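Two Grippers, One Bench: Inside the Halisby Handling Trials

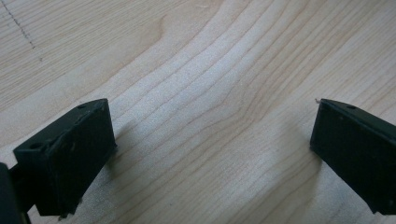 Choosing a gripper for light handling work has long been a matter of catalog figures and the opinion of whoever used one last. The Halisby Handling Laboratory set out in March to put the question on firmer ground. Its trial compares two parallel-finger designs on the same arm, with the same controller settings and the same set of parts. The camera travels with the tool, so that each attempt is recorded from the point of view of the fingers. Finger wear is one of the subjects of the study, and the matte black plastic fingers, with their flat facing pads, already carry light flecks and worn patches along the edges. Staff record such marks at the start of every session, together with the opening width and the lighting level.

The designs are known in the laboratory as Brisura and Bouvier. Brisura uses a direct drive and closes quickly. Bouvier closes through a geared linkage, more slowly, and holds its position when power is removed. Both accept the same finger blanks, which removes one common source of doubt from the results.

Deolinda Antunes, who leads the trial, wrote the test plan over the winter. It calls for 96 parts, from flat washers and wooden pegs to folded cloth and soft foam blocks. Each part is presented in several positions. An attempt counts as a success only if the part is lifted, carried to the drop point and released without a second try.

"A gripper that recovers well from a poor first grasp is useful," Antunes said. "We wanted to know how often it would need to."

By the close of the first phase, the laboratory had logged 2121 attempts. Of these, 1567 met the standard. Bouvier performed better on heavy parts and on anything with a smooth, rounded side. Brisura led on thin parts, where its lighter touch at first contact left the part where the camera had found it. Neither design handled folded cloth to the satisfaction of the team.

The camera raised questions of its own. Glare from a pale work surface can hide the edge of a light-colored part, and early sessions were repeated after the lamps were moved. The laboratory also tested a darker mat, which improved detection of pegs but made black rubber parts harder to find. The plan now requires both surfaces for every part.

A second phase will move to the Orkthorpe workshop, where the arm will run for full shifts. Fingers will be replaced on a fixed schedule, and the used sets will be measured and kept. Antunes expects the gap between the two designs to narrow as the pads wear. The controller settings will remain as they were in the first phase, and the cloth parts will be tested again with a softer pad material.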